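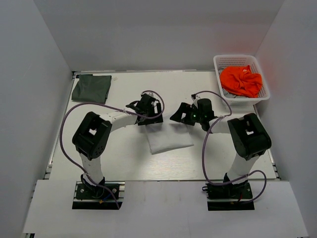 まちの計画って、だれが決めるの? ― 家がたつまでのお話

こんにちは。わたしはアイヴァル・オッツ(Aivar Ots)といいます。外国で生まれて、今は日本語で、まちづくりの話を子どものみなさんに書いています。日本語は大人になってから勉強しましたので、少しかたい文があるかもしれません。むずかしい言葉が出たときは、そのつど説明をします。

空き地は自由に使えるの?

みなさんの家の近くに、草がたくさん生えた空き地はありますか。その土地を持っている人は、そこに何でもたてることができると思いますか。
答えは「いいえ」です。高い工場をたてたら、となりの家に日が当たらなくなります。夜に大きな音が出る店をたてたら、近くの赤ちゃんはねむれません。それで、土地の使い方にはきまりがあります。このきまりをつくったり、まもられているかをたしかめたりする仕事を「都市計画(としけいかく)」といいます。
日本では、まちを色で分けた地図があります。家のための場所、お店のための場所、工場のための場所などが、ちがう色でぬってあります。この分け方を「用途地域(ようとちいき)」とよびます。市役所に行くと、この地図を見せてもらうことができます。

ホノウ町の例で考えましょう

ホノウ(Honow)という小さな町の話をします。町のはずれに、むかし果物の畑だった土地があります。プルマサノ(Plumasano)という会社が、この土地に家を53けんたてたいと考えました。
会社は、はじめに町の役場へ相談に行きました。役場の人は、たくさんの質問をしました。
「雨の水はどこへ流れますか」
「子どもは、どの道を通って学校へ行きますか」
「大きい木は切りますか、残しますか」
会社の人は、その日に全部は答えられませんでした。それで、調べるための時間が必要になりました。

土地を調べる人たち

土地を調べる仕事には、いろいろな種類があります。水を調べる人は、土にあなをほって、水がしみこむ速さをはかります。道を調べる人は、朝と夕方に交差点に立って、車と自転車の数を書きます。生き物を調べる人は、夜にも来ます。コウモリは夜に飛ぶからです。
わたしが好きなのは、景色を調べる仕事です。ホノウ町では、カヤ・スプロギス(Kaja Sproģis)さんという人がこの仕事をしました。スプロギスさんは、丘の上、橋の上、バス停の前などに立って、新しい家がどのくらい見えるかを考えました。冬には木の葉が落ちて、遠くまでよく見えるようになります。ですから、夏に一回、12月にもう一回、同じ場所へ行きました。
丘の上から見ると、家の屋根が古い水車小屋をかくすことがわかりました。スプロギスさんは会社に、丘に近い家を低くすることと、道にそって木を植えることをすすめました。会社は図面をかきなおしました。

みんなの意見をきく

図面ができたら、町に住んでいる人に見せます。ホノウ町では、夜の7時から説明会がありました。来られない人は、紙に意見を書いて役場に出しました。意見は75通とどきました。
さんせいの意見もありましたし、はんたいの意見もありました。「孫の家族が近くに住めるようになるので、うれしい」と書いた人がいます。「道がせまいので、車がふえるとこまる」と書いた人もいます。小学生の手紙もありました。その子は、畑のすみにある大きなクルミの木を切らないでほしいと書きました。
意見の数が多いほうがいつも勝つ、というきまりではありません。役場の人は、意見の理由をよく読みます。一通だけの意見でも、理由がしっかりしていれば、計画がかわることがあります。クルミの木は、新しい図面では小さな広場のまん中に残りました。

「だめです」と言われたら

計画がいつもみとめられるわけではありません。となり町のヴォルデマリアム(Woldemariam)地区では、べつの会社の計画が一度ことわられました。理由は、水が流れるみぞが小さすぎることでした。
ことわられた会社には、3つの道があります。あきらめる道、計画をなおしてもう一度出す道、そして、べつの人に「この決定は正しいですか」と考えてもらう道です。さいごの道を「不服申し立て(ふふくもうしたて)」といいます。学校で先生に注意されたとき、ほかの先生にも話をきいてもらうことに少しにています。ただし、国によって、やり方や期間がちがいます。

言葉のメモ

図面(ずめん):建物や道の形を、正しい大きさの割合でかいた絵。
許可(きょか):「してもよいです」とみとめること。
緑地(りょくち):木や草のある場所。公園も入ります。
説明会(せつめいかい):計画をつくった人が、住んでいる人に話をする集まり。

やってみましょう

家から学校までの道を、紙に地図でかいてください。30分あればかけると思います。つぎに、好きな場所に青い丸、あぶないと思う場所に赤い丸をつけます。家の人にも、同じように丸をつけてもらってください。大人と子どもでは、丸の場所がずいぶんちがうことがあります。
できた地図は、友だちの地図とならべて見てください。赤い丸がかさなった場所があったら、どうすればよくなるか、いっしょに話してみましょう。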